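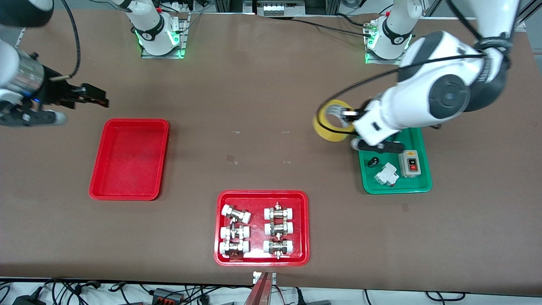
红色的塑料托盘,放在棕色的桌面上。

红色是从哪里来的?
文:Elie Zein
栏目:Nirora 小读者·身边的为什么

小朋友们好呀!我又来啰嗦啦。上一回我们聊了影子,有一位小读者写信来问:“影子都是黑乎乎的,那颜色是谁给东西涂上去的呢?”我读完这封信,端着茶杯在屋子里转了好几圈,连茶都放凉了。问题问得真好,答案又有点长,所以今天请你找个舒服的地方坐下来,最好旁边有一样红色的东西:苹果也行,塑料盘子也行,红毛衣也行,我们慢慢讲。

先从一间黑屋子讲起

晚上睡觉以前,灯一关,屋里的颜色就不见了。你的红毛衣还搭在椅背上,可是你看过去,它只是灰灰的一团,跟旁边的蓝裤子差不多。把灯打开,红的又红了,蓝的又蓝了。

毛衣自己有没有变呢?没有,它老老实实地待在椅背上,一根毛线也没动过。变的是光。没有光照在毛衣上,就没有光从毛衣那里跑进你的眼睛,你就看不见它的红色。所以要说清楚颜色,我们得先认识一下光。

我小时候一直以为,眼睛会像手电筒那样,射出一道什么东西去“摸”外面的世界。很久很久以前,有些很聪明的大人也这样想过,所以你要是也这么猜,一点儿都不丢人。后来人们慢慢弄明白了,眼睛更像一扇开着的窗户,光从外面走进来,我们才看得见。

白光里面藏着什么

太阳光看上去是白的,亮堂堂的,好像什么颜色都没有。从太阳到我们这里,光要在路上走大约8分钟,走得快极了,可是路也远极了。等它到了你家窗台上,你伸手去接,手心里暖暖的,可还是看不出颜色来。

那么颜色藏在哪里呢?你见过彩虹吧?下过雨,太阳又出来了,你背对着太阳站着,有时候就能看见天上弯弯的一道:红、橙、黄、绿、蓝、靛、紫。天上飘着许许多多小水滴,阳光钻进水滴里拐个弯,在里面反射一下,出来的时候再拐个弯。有意思的就在拐弯这里,红光拐得少一点,紫光拐得多一点,本来挤在一起走的光,就这样一种一种散开了。

你可以想象放学时候的校门口。大家一起从门里涌出来,挤挤挨挨的,分不清谁是谁。走到路口,住东边的往东走,住西边的往西走,过一会儿就看清楚了。白光就像刚出校门的那一大群,里面什么颜色的光都有。

科学家喜欢说,光像水面上的波纹一样,有波浪。红光的波浪长一些,紫光的波浪短一些,别的颜色排在它们中间。这些波浪小得不得了,用你铅笔盒里的尺子是量不出来的,所以你不用去记它们有多长,记住“红的长,紫的短”就很好了。

红盘子对光做了什么

好,现在请看看你身边那样红色的东西。我们就拿一只红盘子来说吧。

白光照到红盘子上,里面的各种光都到了。红盘子的塑料里掺着颜料,颜料是个挑剔的家伙:绿光来了,它吃掉一大半;蓝光来了,它又吃掉一大半。轮到红光,它就不太爱吃了,大多给弹了回来。弹回来的红光四处乱跑,有一些正好跑进你的眼睛里,你就说:“哎呀,红盘子!”

科学书上把“吃掉”叫作吸收,把“弹回来”叫作反射。这两个词以后你会常常碰到,现在就可以先跟它们打个招呼。

那被吃掉的光去哪儿了呢?它们大多变成了一点点热。你夏天穿过黑色的衣服站在太阳底下吗?黑色的东西胃口最大,差不多什么光都吃,所以晒一会儿就烫烫的。白色的东西胃口最小,各种光都弹回来一大半,所以白衣服晒在太阳底下就凉快一些。

绿叶子又是怎么回事呢?叶子里有一种叫叶绿素的东西,它最爱吃红光和蓝光,吃下去可有大用处,能帮植物给自己做饭。绿光它吃得少一点,剩下的一部分就跑到我们眼睛里来了。我每年四月走过家门口那排树,看见新叶子刚刚冒出来,心里就想,你们这些小东西,一大早就开始吃早饭啦。

绿光底下的红毛衣

讲到这里,有的小朋友可能已经在琢磨了:要是根本没有红光照过来,红盘子弹什么呢?

这个问题太棒了!我们来试一试。请你准备这些东西:

一只手电筒
一张透明的绿色玻璃纸(包糖果的那种也可以)
一根橡皮筋
一样红色的东西和一样绿色的东西

用橡皮筋把玻璃纸蒙在手电筒的头上,如果颜色太浅,就多叠几层。然后请家里的大人陪着你,到一间能关暗的屋子里去。关上灯,打开手电筒,先照绿色的东西,再照红色的东西。

绿色的东西看上去还挺亮的,对不对?红色的那一样呢,就变得黑黑的、暗暗的。玻璃纸只放过去一种颜色的光,把红光拦住了。照到红东西上的差不多都是绿光,绿光让颜料吃掉了,没剩下多少可以弹回来。要是你看到的还是有一点点红,也别着急,糖纸常常拦得不那么严,总有一些红光偷偷溜过去,再叠一层看看。

做完以后你可以换红色的玻璃纸再来一次,先猜一猜会怎么样,把猜的写在纸上,然后再照。猜错了最好玩,我自己第一回就猜错了两样。

还有一件要紧的事:手电筒不要对着人的眼睛照,小猫小狗的眼睛也不行。

眼睛里的三种小帮手

光跑进眼睛以后,故事还没完呢。

眼睛的最里面铺着一层薄薄的东西,叫视网膜。视网膜上住着好多好多非常小的细胞,它们的工作就是等着光来。有一类细胞专门管颜色,因为形状有点像小小的圆锥,大家就叫它们视锥细胞。大多数人有3种视锥细胞,一种对长波浪的光最有精神,一种对中等波浪的光最有精神,还有一种最喜欢短波浪的光。

红光进来的时候,第一种小帮手喊得最响,另外两种声音很小,甚至不出声。它们把喊声一路传到大脑里,大脑听一听谁响谁轻,就告诉你说:“红的!”黄光来的时候呢,第一种和第二种一起喊,大脑一听,就知道是黄的。所以颜色这件事,要有光,要有东西,还要有眼睛和大脑,大家一起忙活才成。

那晚上为什么看不清颜色呢?视锥细胞有点像要吃得饱饱的才肯干活的人,光太少了,它们就没力气。幸好还有另外一类细胞,长得像小棒子,叫视杆细胞。它们只要一点点光就能工作,可惜它们分不清颜色,只能分出亮一点还是暗一点。你半夜起来喝水,看见屋里的东西都是灰灰的,就是视杆细胞在值夜班。

我要在这里多说一句。有些人的小帮手跟别人的不太一样,比如有一种少了,或者有一种喊的时候容易跟旁边的弄混。他们看红色和绿色,可能觉得很像。大人把这叫作色觉异常,也有人叫色盲。你班上也许就有这样的同学。他们看得见花,看得见球,也看得见黑板上的字,只是红红绿绿的对他们来说没有那么好分。要是你们一起画画,他问你哪一支是红笔,你就好好告诉他。有的彩笔会把颜色的名字印在笔杆上,我觉得这个主意真好。

动物看见的颜色一样吗

不一样,而且差得还挺远。

小狗只有两种管颜色的小帮手。你把一个红球扔到绿草地上,你一眼就看见了,小狗却可能觉得球和草的颜色差不多,要靠鼻子和球滚来滚去的样子去找。我的邻居养了一只小狗叫 Wemach,它有一个红球和一个蓝球,在草地上玩的时候,蓝球它跑过去就叼回来了,红球有时候要转上好半天。下次给小狗买玩具,你可以想想这件事。

蜜蜂也有三种小帮手,可是跟我们的不是同样的三种。它们不太看得见红色,却能看见紫外线,那是比紫光的波浪还要短的一种光,我们的眼睛是看不见的。有些花在我们看来是一片黄,在蜜蜂看来,花瓣中间却有深色的花纹,好像在说:花蜜在这里,请往里走。

许多鸟有四种小帮手,比我们还多一种。它们看到的世界到底是什么样子呢?我真想知道,想得有时候睡不着,可是我没有办法借一双鸟的眼睛来看一看。

还有公牛。你大概听人说过,公牛看见红布就生气。其实公牛不太分得清红色和绿色,让它着急的是那块布在它面前晃来晃去。换一块蓝布使劲晃,它大概一样不高兴。(当然啦,你可千万不要去试!)

大海里的红色

海里有一件怪事。要是你穿一件红色的泳衣,跟着潜水的大人一点一点往下潜,泳衣的红色就会一点一点变暗。等潜到40米深的地方,如果不打灯,它看上去就几乎是黑的或者灰的了。

你已经知道红盘子的秘密,所以应该能猜出来是为什么。水也会吃光,而且它最先吃的就是红光。阳光穿过厚厚的水,红光一路走一路少,到了深处就剩不下什么了。没有红光,红泳衣也就没有东西可以弹回来。潜水员带一盏白色的灯,往泳衣上一照,红色立刻又回来了。

所以海底深处住着一些红色的小虾和红色的鱼,你可能觉得这么鲜艳,多危险呀。可是在它们住的地方,红色就跟黑色差不多,谁也不容易看见它们,穿一身红反倒很安全。

落日为什么也是红的

太阳中午挂在头顶上的时候,白白亮亮的。到了傍晚,它快要下山了,就变成橙红色,像一个咸蛋黄。太阳换颜料了吗?没有,太阳还是那个太阳。

我们头顶上有一层空气,空气里全是小得看不见的分子。光从空气里穿过去,波浪短的蓝光很容易撞上它们,撞得东一下西一下,散得满天都是,所以白天的天空是蓝色的。波浪长的红光不太容易被撞散,能一直往前走。傍晚的太阳低低的,光要斜着穿过好长好长的一段空气才到你这里,蓝光在半路上差不多都散到别处去了,剩下走到你眼前的,就多半是橙光和红光。

看落日是很好的事,不过太阳还亮得刺眼的时候,不要盯着它看。你可以看它旁边的云。

人们怎么找到红色的颜料

很早很早以前的人就喜欢红色。他们在山洞的墙上画野牛,画鹿,还把自己的手按在石壁上,留下手的形状。他们用的红色常常来自一种红土,里面有铁和氧结合在一起的东西,跟铁钉生锈以后的那种红褐色是亲戚。天上的火星看上去红红的,也是这类东西的缘故,火星的地面上有好多铁锈一样的尘土。

后来人们又从植物里找红色。有一种草叫茜草,叶子和茎都普普通通,根却能煮出红红的水,把布泡进去就能染上颜色。还有一种很小的虫子,叫胭脂虫,住在仙人掌上,人们把它们晒干磨碎,也能得到非常漂亮的红色。有些口红和糖果里用的就是它。你下回看到食品包装上写着“胭脂虫红”,可以讲给爸爸妈妈听,不过最好等他们吃完了再讲。

现在的红色塑料、红色油漆,大多是用工厂里做出来的颜料。做塑料盘子的时候,颜料要跟塑料一起拌匀,这样盘子里里外外都是红的。你要是有一个旧的红盖子,上面划了一道,可以看看划痕底下是什么颜色。要是划痕底下还是红的,那颜色多半就是拌在里面的;要是露出了别的颜色,那红色可能只是外面的一层漆。

旧东西摆在太阳底下久了,红色会变淡。阳光里有力气很大的紫外线,会把一些颜料慢慢弄坏,坏了的颜料就不再那么会吃光了。我家阳台上有一把红椅子,晒了好多个夏天,现在已经变成粉红色了,我倒也挺喜欢。

棕色又藏在哪里呢

彩虹里找得到红,找得到黄,可是你找过棕色没有?桌子有棕色的,巧克力有棕色的,小熊也有棕色的,彩虹里却没有。

棕色是个会捉迷藏的颜色。它其实是比较暗的橙色,要跟旁边更亮的东西放在一起,我们才会觉得它是棕的。你可以用水彩试试看:先调一个橙色,涂一小块;再往里面加一点点黑色,涂在旁边;然后再加一点点,再涂一块。涂着涂着,棕色就出来了。黑色要用笔尖蘸着一点一点加,我总是手一抖就加多了,整盘颜料都变成了泥巴的颜色。

小读者来信

上一回的“影子”登出来以后,有小朋友问:“为什么我的影子早上长、中午短?”请你早上在操场上画下自己的影子,中午站在同一个地方再画一次,顺便看看太阳挂得高还是低。答案我们留到下一回,和大家的画一起讲。

还有一位小朋友问:“闭上眼睛的时候,我还能看见一点红红的颜色,那是什么?”你试试面朝着亮亮的窗户,把眼睛轻轻闭上。眼皮很薄,里面有细细的血管,光穿过眼皮的时候,别的颜色被吃掉得多,红光穿过来的多,所以你看到的就是暖暖的红色。再用两只手把眼睛捂住,红色就暗下去了。

下一回请准备好一盏台灯和一张白纸。做了玻璃纸实验的小朋友,可以把你猜的和看到的都画下来寄给我,信封上请写“Nirora 小读者,第853号信箱”,别忘了写上你的名字和年龄。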